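Romska kitchen set: README and data card

By Gavin Rennie, December
5 min read

Hi! So you've downloaded the Romska kitchen set, or you're thinking about it, and you'd like to know what's in the folder before you give up the disk space. I wrote this card the way I'd explain it to somebody at the next desk, so it rambles a bit. The stuff you need most is near the top.

## What you get

Romska is a set of recorded tabletop episodes made with two robot arms sharing one table. We sell it as a kit - the recordings, the loader, and a parts list so you can build something close to our table in your own shop. The current release has 3,000 episodes across 74 tasks. Of those, 417 are marked as failures (drops, missed grasps, arms getting in each other's way) and I'd beg you not to delete them before you've tried training with them in. I used to throw mine away and I regret it.

Tasks are short household things: move a cup, put a fruit in a bowl, lift a bottle out of a rack, fold or shift a cloth. There's no heat, no running water and no real food.

## Folder layout

- `episodes/` one folder per recording, with video, joint positions and gripper state
- `tasks.csv` task name, plain English instruction, and which arm starts
- `failures.csv` episode ID and a short reason
- `loader/` the Python loader plus a little viewer
- `parts/` shopping list for the table and the props

Joint angles are in radians. Gripper opening runs from 0 (closed) to 1 (open). If you're coming from the old Titholm format, watch out, because that one ran the other way and I lost a whole afternoon to it.

## The table

We cover the worktable in brown paper. It's cheap, it doesn't throw glare back at the camera, and when it gets scuffed you pull a new piece over and carry on. The props are ordinary kitchen things like bowls, a cutting board, toy fruit and plastic cups, and you can swap in your own without breaking anything in the loader. The wire racks are the mean ones! Thin shiny wire is hard on depth estimates, so if your model does fine on bowls and falls apart at the racks, welcome to the club.

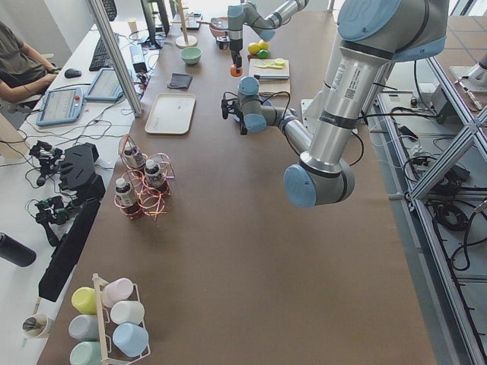
Ishbel Geddes wrote back after the first release that the two-arm episodes were worth the price on their own, but that she'd had to work out by hand which arm was which, and could we please just put it in the file. Fair point. Every episode now has an `arm` column with `near` or `far` in it, and the names stay the same for the whole set.

## Getting started

1. Unpack everything on a local drive. Network drives work, but the viewer crawls.
2. Run `pip install -e loader/`
3. Run `python -m romska.view --episode 417` and check that the video and the joint plot move together.
4. Train on something small first. I like the bowl tasks.

If step 3 looks out of sync, set `sync_offset` to 4 in the config and try again. That fixes it on most machines, and I still don't have a great explanation for why.

## What it's not great at

All the recordings come from one room, so lighting doesn't change much. Both arms are the same kind, and I wouldn't expect anything you train to move over to a very different arm without extra work. Camera position is fixed too. Cameron MacRitchie has been testing a set with more varied angles at Kondmont, and I'll link it from `CHANGELOG.md` when it's ready.

## License and questions

One license covers one team, any number of machines. You can publish results and share trained weights, but please don't repost the raw episodes. Send bugs to the issue tracker with the episode ID and your loader version - mornings are when I go through them.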